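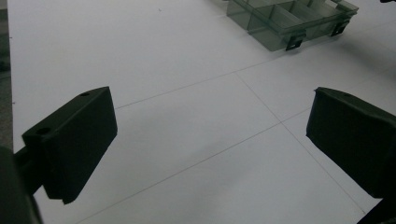 Zarnidport Technical College
Workroom Practice I
Unit 4 handout: The paneled table and the plastic box

Read sections 4.1 to 4.4 before the December practical. Section 4.5 is done at the bench in the Kandasamy Building. Bring a pencil, a steel rule and the Unit 3 record sheet.

4.1 Terms

Panel. One flat piece of a tabletop made up of several pieces.

Joint. The line where two panels meet. On a pale top it shows as a thin gray line. A joint may be flush, stepped or open.

Flush joint. A joint that a fingernail crosses without catching.

Stepped joint. A joint with one panel higher than its neighbor. The difference in height is the step.

Open joint. A joint with a gap wide enough to take the edge of a sheet of paper.

Field. The part of a panel that is clear of all its joints. In this course the field begins one rule-width in from the line.

Footprint. The area of table covered by the base of a box. The footprint is normally smaller than the rim, as most plastic boxes have sloping sides. Measure both and record both.

4.2 The white top

A white matte surface is used for sorting and packing work for two practical reasons. Small dark parts show up against it, and so does dirt. It has drawbacks. Clear and translucent plastic is harder to pick out on white than on gray, and white paper labels get lost on it. Where the work is mainly in clear plastic, a gray mat is laid over one panel and the others are left bare.

Shading across a white top does not always mean a stain. Light falls off with distance from the lamp, and a large panel can look gray at one end and bright at the other while being equally clean throughout. To tell the two apart, lay a sheet of white paper across the suspect area. If the paper darkens in the same way as the table, the cause is the light. If the paper stays bright and the table does not, clean the table.

Glare is a separate problem. A smooth top gives a bright patch wherever the lamp, the surface and the eye line up. Move the lamp first, then the stool. Do not tilt the table.

4.3 Care of joints

The joint is where a paneled top collects dust and liquid. Wiping across the line pushes dirt into it. The order is as follows.

1. Clear the table. Boxes go on the side rack, not on the floor.
2. Brush along each joint with the soft brush, working toward the nearest edge of the table.
3. Wipe each field with a damp cloth. Stop short of the line.
4. Fold the cloth, use a clean face, and wipe along the joint in one direction only.
5. Dry along the joint.
6. Check for a step with a fingernail at three points: each end and the middle.

A joint that has opened is reported on the record sheet. Students do not adjust the brackets under the table. Tape is not to be placed over a joint. It creates a step of its own, it lifts within a few sessions, and the adhesive marks the surface.

The older Drevham tables in Room 10 have a fixed filler in the joints. Steps 1 to 3 apply to these, but do not brush the filler.

4.4 Placing a box

A box on a paneled top will be in one of three positions: entirely within a field, touching one joint, or spanning one or more joints.

In the field. The normal position. The base sits on one plane and the box slides freely in any direction.

Touching one joint. Acceptable for storage, poor for work. If the joint is stepped, the lower corner of the box catches on the line when the box is pushed. The usual result is that the far side lifts and the contents shift.

Spanning. Used when the box is longer than the clear part of the panel. The box then rests on the higher panel at one end and on its own corner at the other. Test it by pressing lightly on each corner in turn. If it rocks, turn it a quarter turn and test again. If it still rocks, move it.

The line of a joint is often used as a guide for squaring a box to the table. This is sound only if the joint itself is square to the front edge. Check with the rule at both ends before trusting it. From a low seat a joint that runs straight away from the eye can look diagonal, and a box squared by eye from that seat will be crooked when seen from standing height. Square the box standing up.

Leave a clear lane in front of the box at least as deep as the footprint. The lane is where items are set down, turned and checked before they go in. Tools are not parked in the lane. Keep the lane on a single panel where possible.

Approach the box from the open side and set items down flat. An item dropped from rim height in a rigid box bounces, and in a thin-walled box it moves the box.

Plastic boxes in the college store are listed under Griledar stock numbers. Two are used in this unit:

Stock 3,201. Shallow box, no lid. Issued for sorting.
Stock 3,749. Deep box, separate lid. Issued for packing. The lid is stored under the box, never leaned against it.

The rim of the shallow box measures 262 mm on the long side. The footprint is left for the student to find.

4.5 Bench work

Work in pairs. One person handles, the other records. Change over after part B.

Part A. Sketch the tabletop from above. Draw every joint, with its length and its distance from the front edge. Mark each joint F (flush), S (stepped) or O (open).

Part B. Place the shallow box in a field and slide it slowly toward the nearest joint with two fingers at mid-height. Note where it first catches, if it does. Repeat from the other side of the same joint. A stepped joint will usually catch from one side only, and the record should say which.

Part C. Repeat part B with 10 test blocks in the box. Note any change. Load affects the result mainly by holding the base down; with a worn base it may make the catch worse.

Part D. Move the lamp to the left end of the table, then to the right. For each position, mark on the sketch the area that looks gray, and confirm with the paper test in 4.2.

Part E. Clean the table by the order in 4.3 and return the box to the rack, base down.

4.6 Record sheet

The sheet is marked on completeness and legibility. Write measurements in millimeters. An empty cell counts as not done, so enter a dash where a reading could not be taken and give the reason in the last column. Sketches in pencil, readings in ink. Both names go on the sheet.

Common faults in past sheets:

Rim size entered as footprint.
Joints drawn parallel without having been checked.
Step noted, with no statement of which panel is higher.
Lamp position missing from part D.

Hand in at the end of the session, before 4:30 p.m. Unit 5 covers lids, labels and stacking, and uses the deep box only.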